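Open day at the old tram depot, Ultholm

We got to Gisa Street just before the doors opened and the line already ran back to the bridge. What a turnout! The depot has been shut to visitors since the last cars left it, and this was the first chance to walk the whole length of the shed.

The rails are still in the floor, 32 tracks' worth of patched concrete and worn steel, and you can follow the curve out to where the line once turned down Skevia Hill toward the market. Upstairs they had laid out the old street plans — I could have stayed there all day. One sheet shows every house on Saber Row before it was pulled down for the wider road, with the bakery and the chapel side by side.

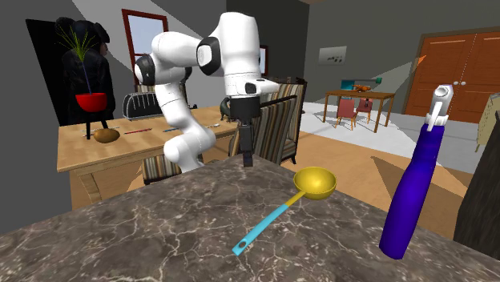
White robotic arm over a dark marble countertop (computer rendering).

After lunch we joined the walk along the old route, 40 of us strung out along the sidewalk. Look up at the corner of Saber Row and you can still find two iron rosettes that held the overhead wires. I have passed them for years without noticing!

The photo archive holds 3,270 prints, and 1,043 of them have no street name yet. The next open day is in August, and I'll be bringing my own box of postcards.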